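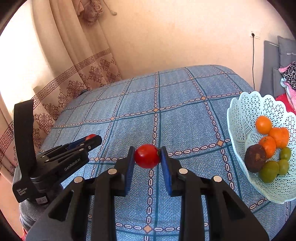 **How should fresh tomato be removed from a quilted bedspread?**

Lift off the solids with the edge of a spoon, rinse the spot from the reverse side with cold water, and work in a small amount of liquid detergent before the item goes into the machine. Heat should be avoided until the mark has gone completely.

Posted 09/01/2020

The above is the procedure currently in force in this household. It replaces the guidance I published on this site last summer, which recommended warm water and which I now withdraw. Two readers wrote to object at the time, and they were correct.

## Background

The blue bedspread was acquired from Aranda at a price of $249, following a lengthy period of comparison with a plain gray alternative. The decision was made on the strength of the pattern. A large teal grid runs over a light blue ground, and along the lines of the grid there are chains of small white oval links. My sister-in-law, Randa Aoun, considers it too busy for a bedroom. Her view has been noted. I continue to find it agreeable, particularly in the morning, and the gray one would have shown lint.

It is quilted, and this has consequences for laundering. Liquid that lands on a flat sheet stays near the surface. On a quilted item it travels into the filling and along the stitching, and a spot treated only from the top will often come back as a faint ring once the piece has dried. I have had that ring twice. In both instances the cause was a failure to rinse from the back.

The weighing of the bedspread, undertaken on the kitchen scale with some difficulty, returned a figure of 1,792 grams dry. Our machine accepts this without complaint provided nothing else is included in the load. Pillowcases are to be washed separately.

## Tomatoes in the bedroom

The cherry tomatoes in question are of the Grultitz variety, grown from seedlings supplied by Josée Melnyk. They are small, very red, a little longer than they are wide, and they have been ripening since the middle of August at a pace the kitchen can't absorb. Bowls of them have accordingly appeared in most rooms of the house.

It was formerly the policy that no food should be taken into the bedroom. That policy was not observed by any party, including its author, and it has been discontinued. The present arrangement distinguishes between foods according to the harm they are likely to do:

- Whole cherry tomatoes, dried, stems removed: permitted on the bed.
- Cut tomatoes of any size: permitted on a tray only.
- Tomatoes with split skins: kitchen.
- Sauce, soup and salsa: kitchen, without exception.

An intact cherry tomato presents very little risk to fabric. The skin is firm, the fruit will rest on a quilted surface without traveling far, and even a dropped one usually survives. The risk arises at the stem end. Where the stem has been pulled rather roughly, the skin may tear beside the scar, and moderate pressure is then enough to release juice and seeds. Inspection of the stem end is therefore advised before a tomato leaves the kitchen. A dry, closed scar is satisfactory. A damp one is grounds for eating the tomato immediately.
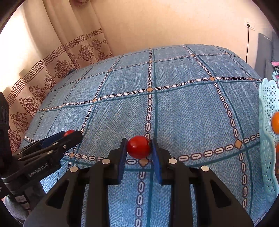
*Cherry tomatoes and the blue bedspread, teal grid and white links.*

## Revised cleaning procedure

1. Remove seeds and pulp with a spoon. Do not rub. Seeds pressed into a textured weave are tedious to extract, and I have resorted to tweezers.
2. Turn the bedspread over and run cold water through the back of the spot for several minutes.
3. Apply a few drops of detergent. We use the Clilus unscented liquid, although I have no reason to think another would perform worse.
4. Leave for half an hour. Rinse again from the back.
5. Examine the spot in daylight. The light blue ground shows orange marks readily, while the teal lines conceal them, and an inspection made under the bedside lamp should not be relied upon.
6. If any color remains, repeat steps three and four.
7. Wash cold, on its own, on the gentle cycle.
8. Dry flat or over two parallel lines.

With regard to item eight, a single line leaves a crease across the middle of the quilting. Hiba Zoubi has suggested laying a folded towel over the line to soften it. This was tried in early September of last year and gave a wider crease.

White vinegar, diluted with an equal part of water, has been proposed by several readers for marks that have already dried. I have used it on one old mark near the foot of the bed with partial success. A test on the underside is recommended beforehand, and the vinegar should be fully rinsed out prior to washing.

## Storage and rotation

The bedspread will remain in use until the nights turn cold, at which point it will be exchanged for the wool blankets. It should be put away clean. Food residue that cannot be seen in autumn has a tendency to be visible in spring, and the linen closet is not well ventilated. A cotton bag is preferred to plastic.

Correspondence on any of the above may be left in the comments. I would be especially glad to hear from anyone who has found a dependable way of drying a quilted item indoors during a wet week, as the shower rail has been tried and is now being repaired.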